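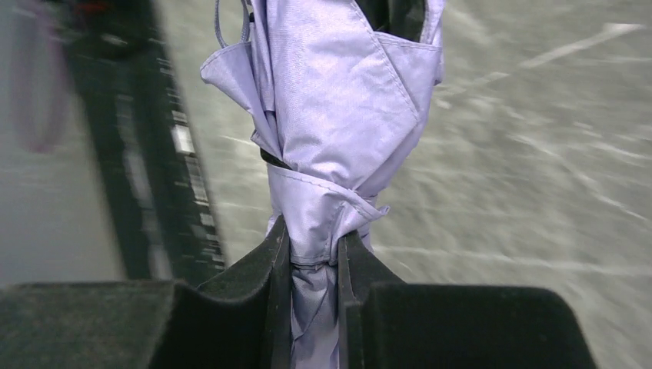
4. Auspacken, Aufstellen und Zurücklegen

Dieser Abschnitt gilt für das Leihset Plongate, wie es in der Ausgabe Todmont zu bekommen ist. Bitte lesen Sie zuerst alle Schritte und fangen Sie dann an. Stand der Anleitung: 19. April.

4.1 Stoffteile und Schirm

1. Nehmen Sie die Stoffteile einzeln aus der Kiste. Ein Bündel, das mit einem Band umwickelt ist, fassen Sie unter dem Band an und nicht an der Schlaufe.
2. Lösen Sie das Band langsam. Bei leichtem Stoff zieht sich ein Knoten schnell fest, und dann leidet die Naht.
3. Öffnen Sie den Schirm mit dem Griff nach unten. Die Spitze darf zu keiner Person zeigen.
4. Stellen Sie den offenen Schirm schräg ab, sodass der Griff auf der Arbeitsfläche liegt. Schieben Sie ihn nicht über die Fläche, der Rand bleibt sonst an Geräten hängen.

Vorsicht: Ein nasser Schirm gehört nicht neben elektrische Geräte. Lassen Sie ihn in einem anderen Raum trocknen - auch wenn es nur wenige Tropfen sind.
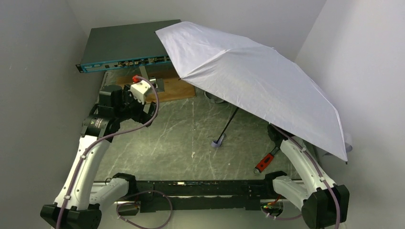
Abb. 17: Offener Schirm mit hellem Griff; hinten links das Netzwerkgerät, davor das Holzbrett.

4.2 Switch und Holzbrett

1. Legen Sie das Holzbrett flach hin und prüfen Sie, ob es nicht wackelt.
2. Heben Sie den Switch mit beiden Händen. Die Montagewinkel sind keine Tragegriffe.
3. Kontrollieren Sie die ovalen Löcher im Winkel. Sie müssen frei sein von Schmutz und alten Schrauben.
4. Halten Sie Folien und andere weiche Sachen von den Lüftungsöffnungen fern, bevor Sie den Strom einschalten.

Hinweis: Das Brett darf Kratzer und dunkle Stellen haben. Das ist kein Mangel und muss bei der Rückgabe nicht gemeldet werden. Risse melden Sie bitte an Frau Montoya.
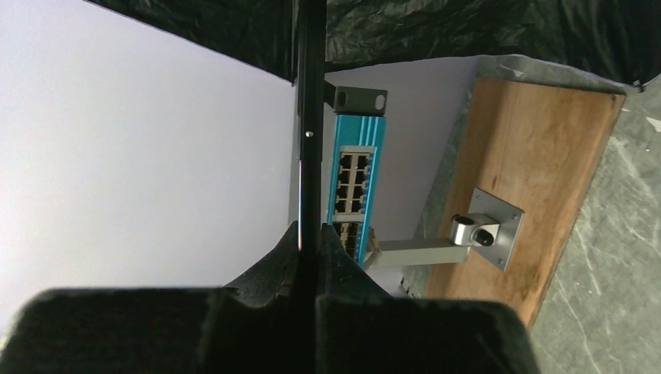

ANSCHLÜSSE

Die Ports sind in Gruppen angeordnet. In der beige eingefassten Gruppe mit acht RJ45-Ports stehen zwei Spalten zu je vier Ports nebeneinander. Beginnen Sie beim Einstecken immer in dieser Gruppe und lassen Sie die anderen Ports zunächst leer. Der Stecker muss hörbar einrasten. Wenn er nicht einrastet, drehen Sie ihn um und versuchen Sie es noch einmal ohne Kraft.

4.3 Das Etui

1. Legen Sie das schwarze Etui mit der weichen Seite nach oben auf eine glatte Fläche.
2. Halten Sie das Etui an der abgerundeten Ecke fest. Fassen Sie den Schieber am schmalen Metallanhänger und ziehen Sie ihn gleichmäßig an dem hellen Band entlang.
3. Wenn der Reißverschluss klemmt, gehen Sie 2 cm zurück und ziehen dann neu. Kein Öl benutzen! 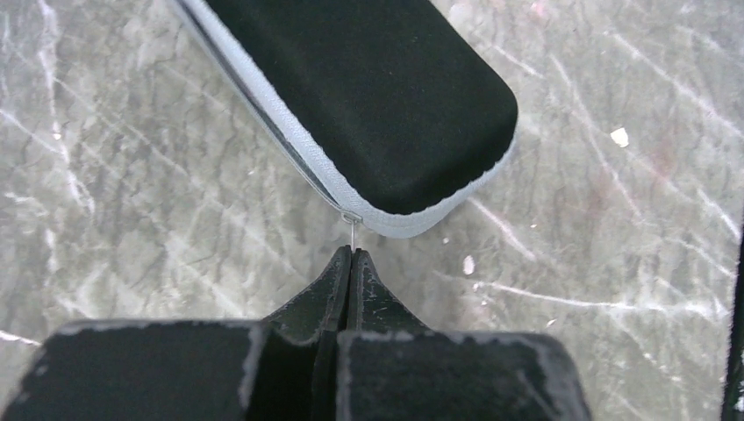

4. Nach dem Gebrauch schließen Sie das Etui vollständig und legen es als letztes Teil in die Kiste. Fehlt ein Teil, schreiben Sie es auf den Rückgabezettel für Herrn Pillai.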